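Radek Vondráček has heard the pitch for the heritage orchard more times than he can stand. Plant the old varieties, tell the story, watch the visitors come. He grew pears at Lellovside for years before any of that, and he's not convinced the numbers work.

"People say they want an old-fashioned pear," he says. "Then they get to the shop and buy the smooth green one."
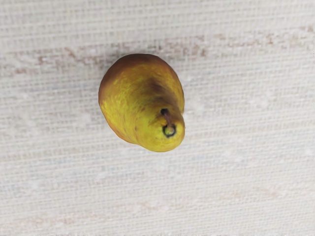 His neighbour across the valley, Jozefína Matoušek, put in 329 trees under the Bartoš scheme and was told to expect a premium at the Vusside market. I asked Vondráček whether she got it. He laughed. "Ask her. She'll tell you she got 6 good Saturdays' worth of compliments."

Matoušek is more generous, though not by much. "The flavour's there," she says. "The labour's there too. I pick by hand, I sort by hand, and the grower down the road colours his labels brown and calls it rustic."

The scheme's brochure claims 1000 new trees a year across the district. Neither grower could tell me where they are. 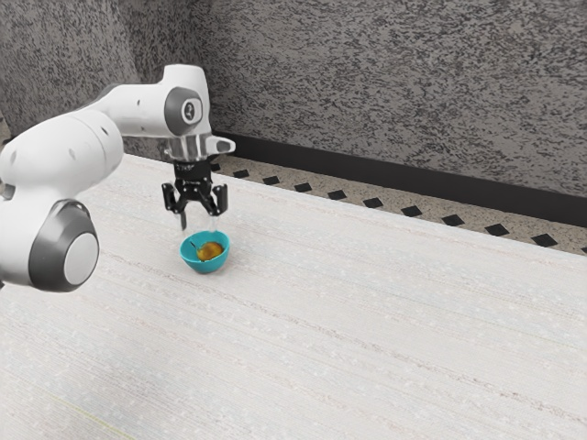 Labour is where the argument always ends up. Vondráček pays pickers through January and says he can't find enough of them, while the packing firm Jedilis keeps promising that machinery will sort it out. I've heard that promise too often to get excited. A white arm bending down at the wrist over a small teal bowl on a pale tabletop looks tidy enough, but his trees are on a slope, in wind, with wasps. "Show me it up a ladder," he says.

He's keeping the old trees for now – mostly, he admits, for the shade.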